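Cleaning a Dark Floor Without Streaks

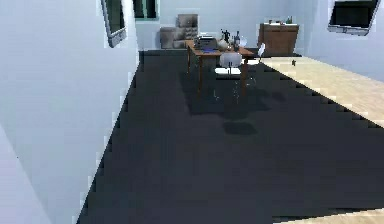

A charcoal-grey floor between pale walls.

Sweep first, working from the back wall towards the door. Dark floors show every bit of grit.

Put 5 litres of warm water in a bucket with one small capful of floor soap. Too much soap leaves a film. Wring the mop hard and do a strip at a time, then go over it with a dry cloth.

Leave for 40 minutes before putting rugs back. Scuffs usually come off with a damp sponge.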